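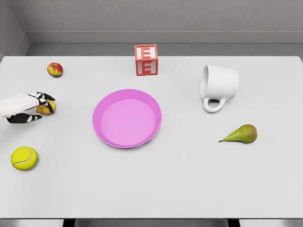 Figure 1. Simulated tabletop task, with a small yellow fruit held in the gripper.

Planning and Budgeting for Automation Equipment
Course handout, unit 7: What to buy before you buy the hand
Prepared by Priya Iwasaki

Please read this handout before the tutorial and bring your own draft of the equipment plan. The draft may be rough, but it should have a total at the bottom.

7.1 The case we will use

Our case is a small company called Hiebert, which packs mixed gift boxes in a rented building at Bukent. The goods are fruit, mugs, small toys and similar items, and the mix changes with every order. The owners want to know if one robot hand on one arm could take over a part of the picking, and how much money they must set aside before they can be sure of the answer. They have allowed 55 thousand dollars for the first year. This amount must cover everything, also the things they have not yet thought of.

Many students begin such a plan with the catalogue price of the hand. I understand why, as it is the most visible line. But in the plans I have marked over the years, the hand itself was seldom the line that went wrong. The trouble was in freight, mounting parts, safety work, electrical changes and the hours of the person who makes it all run.

7.2 Simulation as a budget line

The figure at the start is from the trial set-up we work with in this unit. A fruit, a tennis ball and a mug have quite different shapes and surfaces, and this is useful for Hiebert, because a simple two-jaw gripper may be cheaper but may not suit all of them. The mug lies on its side with the handle toward the front of the table. Think about which hand could pick it up from that position, and what that hand would cost.

Simulation is not free. In your plan, write it as a separate line with these parts:

Software licence or support, even when the basic program costs nothing
A computer with a suitable graphics card
Working hours for building the models of the goods
Working hours for checking the models against the real goods

The last part is the one most often left out. If the pear in the model has the wrong weight or the wrong friction, the results will look good and the purchase may still be a wrong one. For Hiebert I would plan 20 working days for the models and the checking together, and I would not let the supplier persuade me to reduce it.
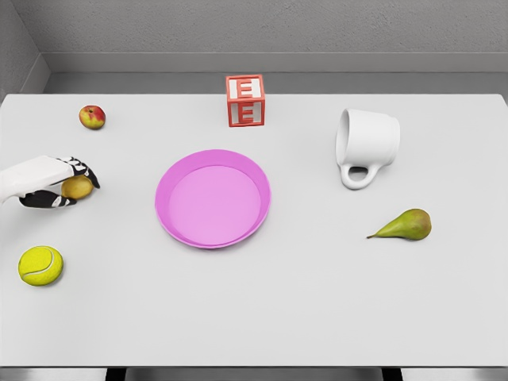 When the simulation hours are in the plan, you can decide what result would be enough to go on to the next stage. Write this down before the trials start, with a number and a signature. At Skokorness, where I worked before I came to teaching, we did not do this. The team kept changing the target, and the purchase order was delayed until May, by which time the quotation was no longer valid and the new one was higher.

7.3 Asking for quotations

Ask for at least three quotations. They should all answer the same written request, otherwise you cannot compare them. The request should state:

The heaviest and the lightest item to be handled
The widest item, and the position in which it will usually lie
The size and height of the working table
Hours of use per day
Who will do the repairs, and how quickly they must come

A supplier such as Fakeo, the second vendor in our case papers, will quote a low price for the hand and put the cables, the controller and the training on a separate page. There is nothing dishonest in it – you only need to read all the pages. Copy every item into your own table and compare the totals there.

Fingers with many joints need more care than a simple jaw. Ask for the price of one replacement finger and for the delivery time. If spare fingers must come from overseas, add one set to the first order.

7.4 Contingency

My colleague Nuwan Bhattacharjee teaches his students to keep 20 per cent of the total as contingency for a first robot. I agree with him. Do not hide it inside other lines. The owners should see it and know what it is for.

7.5 To prepare for the tutorial

Write a first-year plan for Hiebert, within the amount given in 7.1. Mark each line as one-time or repeating. Then prepare a second version in which the company stops after the simulation stage and buys nothing, and show what was spent up to that point. Two pages are enough for both versions. Late plans can be sent to me by e-mail, but I may not have time to comment on them before we meet.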